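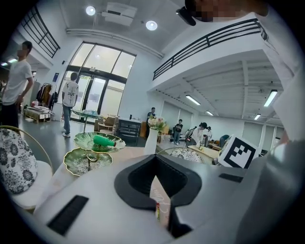 **Can you rent a hand-held gripper kit instead of buying one?**
Renting is possible, for two weeks at a time, and the fee comes off the price if you keep the kit.

That was the first thing I asked Hatice Erdem, who runs rentals for the Sturkance kit out of a small office in Brumton. I'd brought a whole page of questions and we got through maybe half – she talks fast, and I kept interrupting!

So what do you get? "Grippers, spare finger pads, chargers and a case," she told me. "And a phone number. People use the phone number a lot." The smallest package covers 4 operators. She quotes 2000 dollars for that one, with a training morning included.

I wanted to know what customers get wrong. She laughed. "They rush. I want to see someone pick up a bottle slowly, set it down, and go again. Speed comes in the second week." 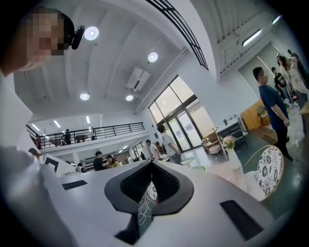 Her other big thing is the finger pads. They're soft, they wear, and a new set costs extra (I grumbled about this, and she let me). "Check them every morning," she said. "If one feels slick, swap it."

I also passed on a complaint from Kendra Kennedy, who rented in February and found the grip tiring after an hour or so. Hatice didn't argue. "Kendra's right. It's heavier at the front than I'd like. Gaétan is working on a lighter shell, and I'm not promising a date."

Would she rent one to a complete beginner, like me? "Sure, if you come to the training morning." I've put my name down for the next one.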